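Company is setting up practice rooms so robots can learn our jobs. What changes for the crew?

Posted in Work and Careers, 2025-08-04 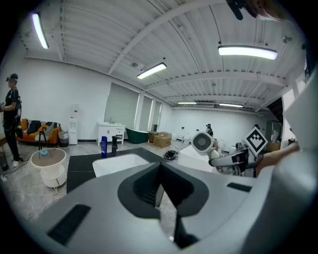

I work for a cleaning and turnover contractor called Lumdale. We do furnished rentals and a few short-stay buildings, mostly kitchens and bathrooms, plus whatever the guests leave behind. I have been there long enough to train new people, which I get a small hourly extra for.

In the spring the company signed a deal with an outfit named Trivon. They want recordings of ordinary household work so they can train machines to do it. Part of our crew now spends some shifts doing the usual jobs in a big room fitted out with home furniture and fixtures, using hand-held grippers instead of our hands. You wipe the counter, put the bottle back by the sink, go again. The rest of the crew still goes out to the apartments.

The work is not hard. It is slower than real cleaning and you do the same thing over and over, and my wrist gets sore by the afternoon. What bothers me is that there is no clear answer about where it leads. Our supervisor says no jobs are going away this year. She has not said anything about next year. The contract comes up for renewal in November.

There are 43 of us. People have split over it a bit. The ones who like the recording shifts say it beats hauling linens up stairs. The ones who don't say we are teaching our replacement and getting regular pay for it. I can see both sides, and I am the one who gets asked because I do the training.

What I would like to know:

Has anyone been through this at a place that does hands-on work, and what did the jobs look like afterward? Should we be asking for a different rate for the recording shifts? And my training extra is tied to bringing new people onto the apartment crew. If they stop hiring for that, does the extra just go away?

No union. I am not looking to start a fight, I would just like to know what to ask before November.

Posted by gritandgrout

I was at Zamton, a laundry plant, when they put in automatic folding and later some arms for loading. We were not asked to record anything, so that part is different, but the rest sounds familiar.

What happened was slow. Nobody on my shift was let go when the machines came in. People left on their own the way they always do and those spots were not filled. After two years the folding line had half the people it used to, and the ones still there were doing different work: clearing jams, feeding odd items by hand, sorting out what the machine would not take. It was easier on the back and harder on the nerves. When I folded by hand I could talk to the person next to me. With the machine running you watch it, and when it stops everybody looks at you.

The pay did not move for a long time. The company called it the same job with new equipment. Two of us finally wrote down everything we did in a week that was not in the old job description and took it to the manager. We got a new title and a raise out of it, a small one. I would do that now if I were you. Keep a list of what you do on a recording shift, how long you are on your feet, how many times the gear has to be reset, and who fixes it. It is much easier to argue from a list than from how you feel about it.

About your training extra, find the paper it is written on. Mine was called a "line lead" payment, and when the line was reorganized they said there was no line to lead. If yours says apartment crew, ask to have it changed to cover training on any assignment. Somebody is showing people how to use those grippers. If it is you, that is training and it should count.

Also tell them about the wrist now, in writing. Don't wait until it is bad. We had a woman wait and they told her it could have come from anything.

Posted by benny_ohm

they're going to replace you, sorry. that's what the recordings are for. take the money and learn to fix the robots

Posted by secondshift_ruth

I schedule crews for a facilities company, so I see this from the office side. We ran a recording program for a few months with a firm called Gape, on floor and restroom work. It ended when their project did, and our people went back to their regular routes. I can't tell you yours will go the same way.

The answer above about learning to fix the robots gets repeated a lot, and it skips a step. The repair jobs we saw were held by the vendor's own technicians. If Lumdale wants its people in that work, there has to be a training plan and somebody paying for the hours. Ask if there is one. If they say it is being looked into, ask again in a month.

On the rate, here is how it worked for us. The firm paid us by the hour for each recorder, and it was higher than what our regular clients pay for a cleaner. Workers did not know that at first. When they found out, we ended up adding a differential for those shifts. I can't say what Trivon pays your company, and they may not tell you, but it is a fair question to put to your supervisor.

Other things I would get answered before the renewal:

Are the recording shifts voluntary, and can a person go back to apartments without losing hours?
What gets recorded besides the task itself? Faces, voices, how fast each person works?
Can anyone at Lumdale use those recordings to rate or discipline you?
How long can one person be on the gripper before switching to something else? We went to 2 hours at most, then a different task, and the complaints about sore hands dropped off.

The third one caused the most trouble at our place. A manager wanted to compare people's speed from the session logs. The crew heard about it and half of them dropped out of the program. It was taken back the same week — in writing, which was what they had asked for.

Send the questions in one email with several names on it. It does not have to sound angry. Your supervisor probably has to ask someone above her anyway, and it helps her to have something to forward. I would send it by the end of the summer, as the renewal terms will be mostly settled well before anyone signs.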